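住環境計画論Ⅱ 講義資料
第8回 室内の色彩と反射率
配布日 10/08/2020

1 本回の位置づけ
前回までに、開口部からの採光と人工照明の配置を扱った。本回では、光を受ける側、すなわち壁、天井、床および大型の家具や寝具の表面が、室内の明るさと色の見え方に及ぼす影響を取り上げる。なお、照度と輝度の定義は既習事項とし、本資料では再掲しない。

2 反射率の基礎
面に入射した光束に対する反射光束の割合を反射率という。光沢のない面では、入射した光があらゆる方向にほぼ一様に拡散すると仮定してよい。このような面を均等拡散面と呼び、照度E(lx)、輝度L(cd/m²)、反射率ρの間に次の関係が成り立つ。

ρ=πL/E

例題 Skodau集合住宅の測定課題において、窓際の壁面照度が1372 lxであった。壁面を反射率70%の均等拡散面とみなすと、輝度は次のとおりとなる。

L=0.70×1372÷3.14≒306 cd/m²

同じ照度のまま反射率が65%に下がった場合の輝度を各自で求め、差を確認しておくこと。

3 明度と反射率の対応
マンセル明度Vから反射率を概算する場合、次の式が用いられる。

ρ(%)≒V(V-1)

明度が8であれば、反射率は56%となる。この式は中程度の明度では実用上十分な値を与えるが、極端に暗い色に対しては誤差が大きくなる。色票との比較によって明度を読み取る際は、色票と試料を同一の面に置き、影が落ちない状態で行う。蛍光増白剤を含む布や紙は、光源の紫外成分によって見かけの明るさが変わるため、測定票の備考欄にその旨を記入する。

4 隣り合う面の関係
住宅の居室では、壁と天井に白系の仕上げを用いる例が多い。一方、視野の下半分は床、敷物、寝具などが占め、その色は居住者の選択に委ねられる。設計者が壁の色だけを検討しても、室全体の印象は定まらない。広い面積をもつ布製品は、建築仕上げに準ずるものとして計画に含めるべきである。
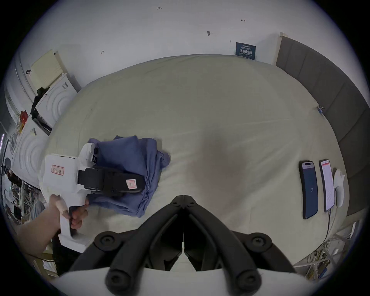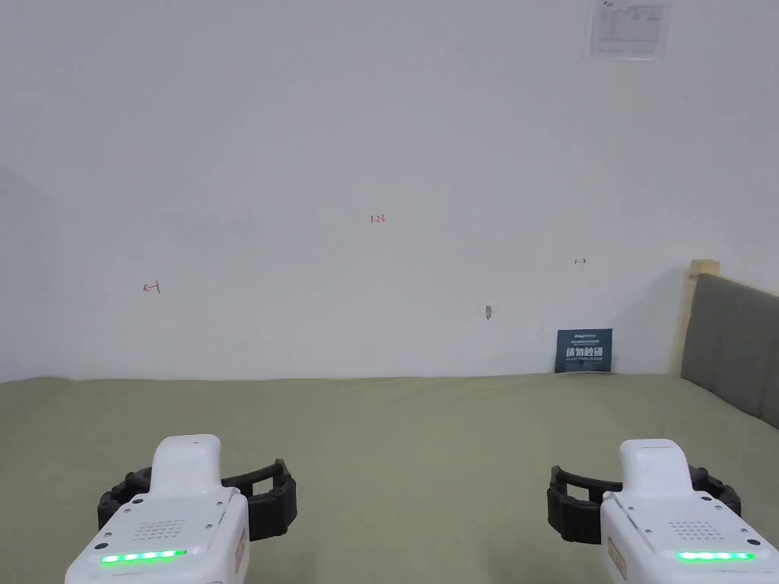
図1・図2 白い壁と、その手前に広がる低彩度の面

壁と水平面の明度差が大きいと境界が明瞭になり、面の形や端部が認識しやすい。明度差が小さい場合は全体が連続して見え、落ち着いた印象となる反面、高齢者や視力の低い居住者にとっては端部の位置が判別しにくくなる。腰掛ける、またぐといった動作を伴う箇所では、明度差の確保を優先する。

5 相互反射と色の移り
室内の光は、面と面の間で反射を繰り返す。彩度の高い面が白い壁に近接していると、反射光が壁の下部に色を帯びて現れる。この現象は窓に近い位置で目立ちやすく、壁の補修時に色合わせを誤る原因ともなる。色の移りを抑えるには、次の方法がある。
・近接する面の彩度を下げる
・直射日光が当たる面積を減らす
・面どうしの間隔をとる
彩度を下げても、反射率が極端に低い場合には室内全体の照度が低下する。照明計画の段階で、家具および寝具を置いた状態での反射率を見込む必要がある。

6 材料選定上の留意点
布は織り方と毛羽の向きによって反射の方向性が生じる。平織の布は比較的均一に見えるが、起毛した布は見る角度によって明暗が反転することがある。また、しわや折り重なりは小さな陰影をつくり、面全体の見かけの明度を下げる。見本帳の小片で選んだ色は、広い面に用いると明るく鮮やかに感じられる傾向がある。選定にあたっては、できるだけ大きな見本を実際の室内に置き、昼光下と夜間の照明下の両方で確認する。

演習で使用する布見本はEvlow資料室に備えてある。貸出期間は授業期間内とし、見本を裁断または洗濯してはならない。壁紙見本はPerrin教室の棚に置く。

7 提出課題
自宅または学内の一室を選び、壁、床、布製品のうち面積の大きい三つの面について明度を読み取り、反射率を概算すること。あわせて、明度差が動作の安全に与える影響を考察し、改善案を一つ示すこと。測定時の天候、光源の種類、測定位置を必ず記載する。
提出先はGister学習支援室とする。提出期限は掲示により通知する。

次回は光源の演色性を扱う。本資料の第3節と第5節を復習のうえ出席すること。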